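Home > Local > Out and About

An open day at Sirnance, and I got to have a go

I'd driven past the Sirnance place in Plestwood plenty of times without the faintest idea what went on inside. From the road it looks like somewhere you'd go to argue about your insurance. So when they put a sheet of paper up in the bakery window saying the doors would be open for an afternoon in September, robots included, I wrote it on my hand and went along.

Doors were at 4 and there was already a line down the steps (mostly parents, mostly being dragged by their kids). We went through in groups of 10, which sounded fussy when they told us but made sense once we were in, because everybody wants to stand in the same spot and everybody wants to touch things.

Our guide was Morena Greco, who has been with Sirnance for 4 years and talks very fast when she likes a subject. She likes this subject! What she and her team do all day is teach robots to handle small, fiddly objects, and the way they do it is by having people handle them first. You hold a gripper in your hand, you squeeze, the fingers close, and you pick up the thing you're supposed to pick up. All of that gets recorded. Then you do it again. Then, if you work there, you do it again until lunch.

I had pictured big orange arms swinging car doors around. The main event was bits of wire on a white table. I'll admit my heart sank a little, and then I watched people try it for five minutes and I was completely hooked. Wire is horrible stuff to pick up. It rolls, it springs, it lies flat against the table, and if you come down on it at the wrong angle it just scoots off somewhere else. A little boy in front of me said "it's running away" and I can't do better than that.

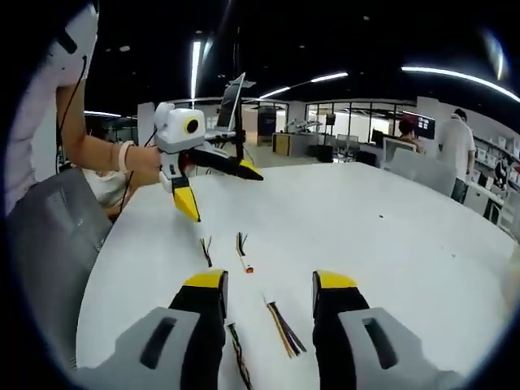 Wires on the table and two grippers on the job at the Sirnance open day in Plestwood.

The gripper fingers have yellow tips, which makes it easier to see what you're doing, or in my case what you're failing to do. My first try I went straight down on a short black piece and pinched nothing but air. Second try, same again. Morena told me to slow down and come in lower, and on the third go I had it, and I did a little cheer that I'm told could be heard out in the hallway. My neighbor Rosario Palumbo came with me and got his first time, by the way. He used to fix radios and was unbearable about it all the way home.

I asked Morena why they bother with wire when there are so many easier things in the world. She said wiring is one of the jobs that still gets done by hand in a lot of factories, and that soft, bendy things are where robots get stuck. "A block is a block," she told me. "A wire is a different shape every time you put it down." The team is collecting 900 recordings of this one task before they move on to the next, which she thinks will be plugs. She seemed to be looking forward to the plugs.

The question everyone wanted to ask was the jobs question, and a man in our group went ahead and asked it. Is this thing going to put my daughter out of work? (She's on the line at Zanetti, over by the rail yard.) I thought Morena handled it pretty well. She said she couldn't promise what any factory would do, that the work they're showing is years from being quick enough for a production line, and that he was welcome to bring his daughter in to talk about it. He didn't look fully convinced, and I don't blame him, but he did stay and have a turn – and then another one.

A few practical things for anyone thinking of going to the next one. It's free. There's parking behind the building, but the entrance to it is off Brestlow and badly signed, so go slow after the gas station or you'll end up doing the loop like I did. The tour takes 20 minutes if nobody asks anything, so ours took a good deal longer. Kids can try the grippers as long as a grown-up stays with them. There's coffee on the way out and the cookies were gone by the time our group got there, so pick an early slot if that matters to you. It mattered to Rosario.

Sirnance hopes to run another afternoon in the spring, with sign-up sheets at the library and at the front desk. Morena says they'd like to hear from high school teachers too, especially anyone running a shop class or a robotics club, and that they can take a whole class if they get enough notice.

I've put my name down again already. I want another crack at that little black wire, and this time I'm not telling Rosario what time I'm going.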